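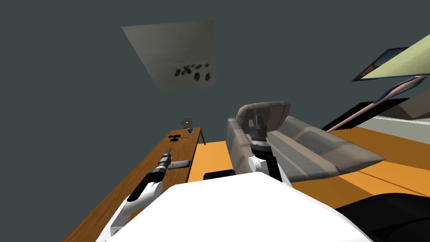 I have been shopping for a couch since March, and I would like to register a complaint against the living room.

By this I mean the room as it is now sold to us, which is a place for being looked at. Walk through the Lindis showroom out past the highway in Serbridge and you'll pass 25 living rooms in a row, and in every one of them the seats face each other across a low table as if two small countries were about to sign something. There is a bowl on the table. The bowl holds three wooden balls. I have never once wanted to hold a wooden ball, and I've never met anyone who did, but the trade seems sure of us on this point.

My own living room has one good chair in it. I got it from Abou Zeid, the used furniture place behind the car wash, for 80 dollars, and it smelled of somebody's pipe for two years. It is turned at a bad angle to everything. It blocks a bit of the bookcase. Every person who has ever come to my house has walked past the couch and sat down in it.

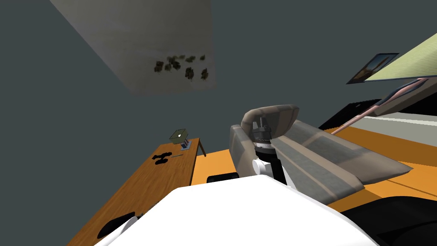 The armchair is the last piece of furniture that still works for a living. A couch is a bench with ambitions. It asks you to share, and then it asks who gets the end with the lamp. A chair asks nothing and has sides. Even a plain gray upholstered one has that corner where the backrest meets the armrest, and I'd put that corner up against anything the Lindis people have come up with in my lifetime. It's where a tired person ends up. You start out sitting straight, like someone with plans, and twenty minutes later you've slid over into it with your feet under you and a cold cup of tea going colder on the floor.

So why did we stop building rooms for it? The salesman at Lindis told me that people "entertain" now. I asked him who. He said people in general. I looked at the couch he was standing beside, which cost a bit over 2,000 dollars and came in a color called Oat, and I tried to picture people in general being entertained on it. I got as far as two of them holding plates.

I think we have been furnishing for guests who aren't coming. My grandparents at least did this in the open. They had a front room with plastic on the seats, and children were not allowed in there, and the family lived happily in the kitchen with the radio. The front room was a kind of tax you paid on having neighbors. We got rid of it and congratulated ourselves, and then we knocked down the wall and made the whole house the front room. Now there is no back room to be a slob in. The plastic is gone, but I've watched friends fold a throw blanket into thirds at eleven at night, alone, before bed.
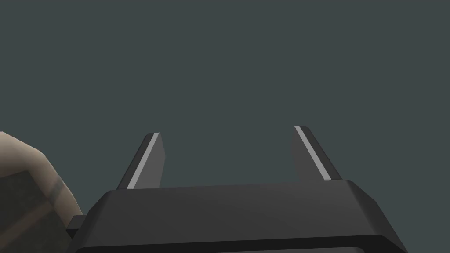 And the throw blanket is not for warmth, either. I own one, a gift, with a tag that says to keep it away from water, sun and pets. It's the only thing in the house with a stricter life than mine.

The stores will tell you the answer is flexibility. Vivex sells a seating system in pieces, with clips, that you can put together 200 different ways. I have friends who own it. They put it together one way, had an argument, and have left it like that ever since. The clips have begun to let go, so if you sit down with any feeling the middle drifts off toward the window, and you with it.

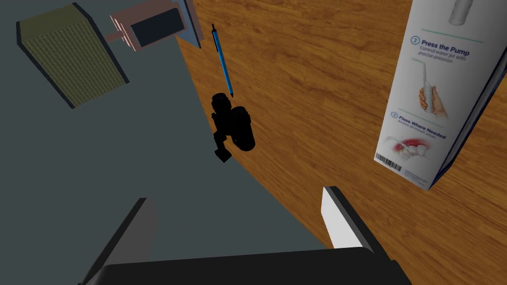 What I want from furniture is some sign that it expects me. A table should be a thing you can set a glass on without a little speech from the host about coasters. I like wood for this, the warm orange-brown kind with long wavy streaks of grain running on a slant, because a ring or a scratch on a surface like that has somewhere to hide. My table has been sanded twice and it needs it again, and I can tell you which birthday did which corner. Then look at what's in the stores: white gloss, smoked glass, a pale stone that the label says can be stained by lemon. By lemon! I can't be on my guard against lemons in my own home.

I do see the other side. Some people really do fill their living rooms, and they need somewhere to put everybody, and a row of armchairs looks like a dentist's. Fine. Have the couch. But put one chair in the room that isn't part of the set, and turn it toward whatever you like to look at, even if that's the street or the dog. Let it block the bookcase a little.

Lindis called again this morning to say that Oat is now on sale.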